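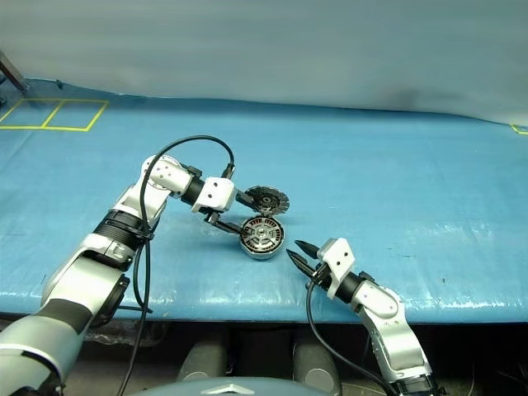
**Two arm motor teardown, where do I set the grip force?**

**flilon_shed** · 24th September

Trying to get both arms to split the rotor disc from the stator. Script is the Kao one off the Lillmont shop wiki, barely changed. Left arm touches fine. Right arm is supposed to hold the can still while left lifts. Magnets pull it straight back down tho. Force limit at 40, tried 130, no diffrence.

**kettlebolt**

Don't raise the limit. Your problem is the pull angle. Straight up or nothing.

**odavach_dan**

disagree. 130 is nothing against those magnets. I run 500 on mine, rubber sleeves on the fingers

**kettlebolt**

500 on bare windings? Good luck. Nicked a coil in April doing exactly that, whole motor in the bin.

**odavach_dan**

I said sleeves. And you grip the rim, not the copper

**flilon_shed**

No sleeves here. Could cut some heat shrink I guess. Also cable on the left wrist tugs when it bends, might be throwing off the force reading?

**kettlebolt**

Yes. Re-zero with the wrist in the bent pose. Line 227 in the Kao script, it only zeros at home.

**flilon_shed**

oh. never saw that line. Trying it after dinner

**odavach_dan**

still say sleeves first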